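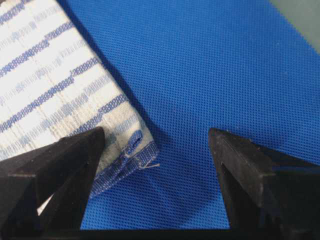
Ramesh Dubey wrote in after last week's session to ask whether a towel needs to be folded in thirds at all, since halves are quicker and the cupboard door closes either way. Good question, and I'm glad it came up before the practical!

Halves are fine for a towel that goes straight back on a rail. For a shelf, thirds lengthwise hide both long edges inside the fold, and the stack stops leaning. Try both at home with the same towel and see which pile you'd like to find in the morning.

Household Textiles, Unit 4: Towels and Cloths
Handout for the March group

Reading the cloth first
Before you fold anything, look at how the stripes run. On a striped towel they are the best guide you'll ever get. In the one at the top of this page the blue bands go across the cloth, roughly square to the long edge, so when you bring the ends together you can line up stripe with stripe and know the fold is true. I love this trick – it works even on a towel that has been pulled out of shape in the wash.

Hems and borders
Many towels have a woven border near the end, tighter than the rest. The two parts can shrink differently, and then the hem starts to pucker. Smooth it flat with the side of your hand, working from the middle out to the corners.

Look for stray threads while you're there. A short white one is sticking out near the corner of our blue-striped towel. Never pull! Snip it close with small scissors, or if it belongs to a terry loop, ease it back through with a blunt needle.

Folding for the shelf
1. Lay the towel out flat, border toward you.
2. Fold one long side in by a third, then the other over it.
3. Bring the short ends together, stripes matching.
4. Fold once more and set it on the shelf with the rounded edge facing out.

Hongjun Xue likes to roll instead of doing step 4, and for a deep basket I'd do the same.

For the practical
Bring two towels of your own, one of them old. Kaja Strazds has the scissors and needles. We're in room 18 at Drasemholm, and the long tables will be set up when you arrive. Bernadette Bodin will take the second half, on linen glass cloths – a whole different feel under the hand, and my favorite part of the unit.

Reading: course binder, the pages on hems and selvages.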